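A Monday evening at the Ananberg workshop

I had been promising Ye-ji Yook for the better part of a year that I would come and see the robot, and every time I promised, something got in the way. A cold, a late train, my sister's move. So when April came and she wrote to say that the shared workshop in Ananberg was opening its doors to anyone curious on Monday at 7, I put it on the calendar in pen and told everybody at home they would have to find their own supper.

Ananberg is farther out than I remembered. The bus drops you at the bottom of the hill by the tire shop, and then there's a walk past a row of garages that all look alike in the dusk. I tried the wrong door first and disturbed a very polite man tuning a piano. The right one has a sheet of paper taped to it that says Mahlangu, and that confused me until Ye-ji explained that it's the name the members gave the workshop when they took over the lease. She had tea on already, bless her, and a plate of those seeded crackers I can never stop eating.

The robot is called Saka. Ye-ji and Josiane Masson have been building it together for two winters, and I think it's fair to say it has eaten most of their free time and a good part of Josiane's car fund. I had pictured something small that would sit on a desk. Saka has two full arms, and when Josiane powered it up I took a step back without meaning to! She laughed and said most people do, and that she still does it herself if she comes in tired.

We started with the arms, which are Josiane's department. She is a patient explainer, and she went over the joints with me from shoulder to wrist and then, when I looked lost, went over them again. Her great headache has been the cabling. A cable that hangs nicely while the arm is resting can pull tight as soon as the elbow goes out, so every one of them needs some slack, but too much slack and it catches on things. She has rerouted the right side more often than she cares to remember. There is a drawer full of cable ties under the bench, sold as a bag of 1000, and she says she is on the second bag – I believed her, looking at the clippings in her toolbox.

Ye-ji does the software and what she calls the lessons. She guides the arms through a job again and again, saves each go, and uses the lot to teach Saka to try it alone. For sweeping she has saved 236 so far. I asked why on earth sweeping, when there must be grander things to show off, and she told me it's much harder than it looks. One hand has to hold a pan still while the other does something quite different with a long stick, and the two of them have to agree about where the rubbish is. I went home and paid attention the next time I swept my own kitchen, and she's right, there is a lot going on.

They keep a notebook, a real paper one, with a page for every session. I was allowed to leaf through it while the kettle went on again. Plenty of the entries are just a word or two ("too fast", "dropped broom", "dropped broom again"), and then there'll be a whole page in Josiane's tiny handwriting about grip pads. The control boards came secondhand from a little outfit called Ularus that was clearing its shelves, and there was a long, good-natured argument at the table over whether to replace them this summer or make do. Ye-ji is for making do. I stayed out of it and had another cracker.

I stayed much later than I'd planned. A father came by with two girls who wanted to know if Saka could braid hair (no, and Josiane went a bit pale at the thought), and a retired machinist gave some advice about bearings that had her writing on the back of her hand. If you'd like to go yourself, ring the lower bell, as the upper one belongs to the piano man. Wear something warm, too. I kept my coat on until nearly nine, and Ye-ji has promised to write when they start on the new shoulder so I can come and see that as well.

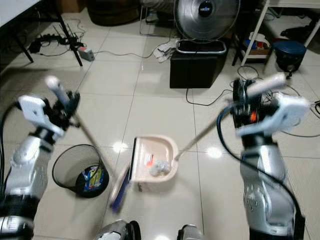

Saka at work with the blue broom and the dustpan, wastebasket close by.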